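### 4.2 What the sponsors did with the gap

I'll admit I went into this part of the study expecting panic. When the Stevberg indoor league called off its August rounds, the brands that had paid for courtside boards and halftime spots suddenly had money and no games to put it next to. We talked to 16 of them, mostly small regional names, and I asked each one the same plain question: where did the budget go?

Most of it went nowhere for a while. Rerkance, the biggest spender in our sample, just sat on its cash for 6 weeks and then moved a chunk into local radio. Lelener did the opposite and shifted everything within days, mainly to short online clips with players talking about training at home (these were cheap to make, and the marketing team clearly had fun with them).
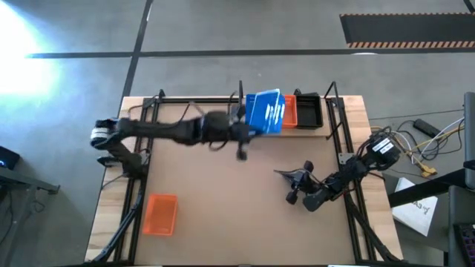 **Figure 3.** Tabletop setup with two black robot arms mounted on opposite sides.

The middle group is the one I keep going back to. Seixas had a contract that let it roll unused spots over to the next season, and so did a few others – but hardly any of them had read that clause before we brought it up. One manager laughed and went off to find the paperwork while we were still on the call! I've left those answers in the sample, though I coded them as "undecided" in Table 2.

We also asked fans. Out of 100 people who filled in our short survey, 24 could name a league sponsor without any help, and I'd guessed it would be lower. Remember that these were season ticket holders, so they'd been staring at the same boards for years – a casual viewer would probably do worse. I come back to that problem in Section 5, along with the radio numbers, which arrived too late to be checked properly for this draft.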